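Dishwashing Automation at Pradholm: Staff FAQ

Updated October 9, 2026

Which tasks are in scope?
Washing of plates and lids in the staff kitchens. Hand washing at the sink remains the standard method until the Dotbridge unit is approved.

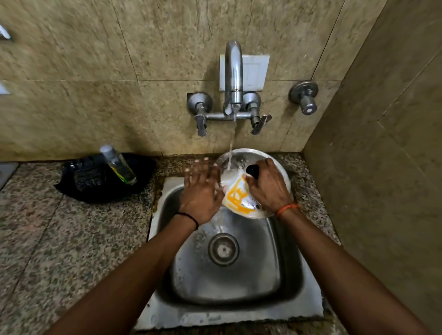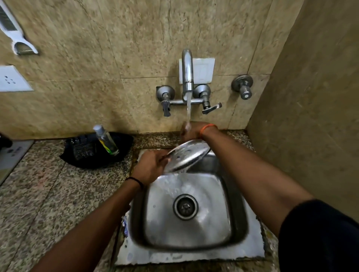
Hand washing under running water.

Will hours be cut?
No. Contracted hours are fixed through March. Sink time will be reassigned to prep and stock work.

Who operates the unit?
Kitchen staff, after one training session with Yaw Tetteh. Loading and unloading stay manual.

What happens when it stops?
Press the red button, log the fault code and wash by hand. Do not reach into the arm's work area. Call extension 419.

Is my work rated against the machine?
No. The unit logs its own cycles and faults only. Questions about data go to Ermanno Pellegrini, room 182.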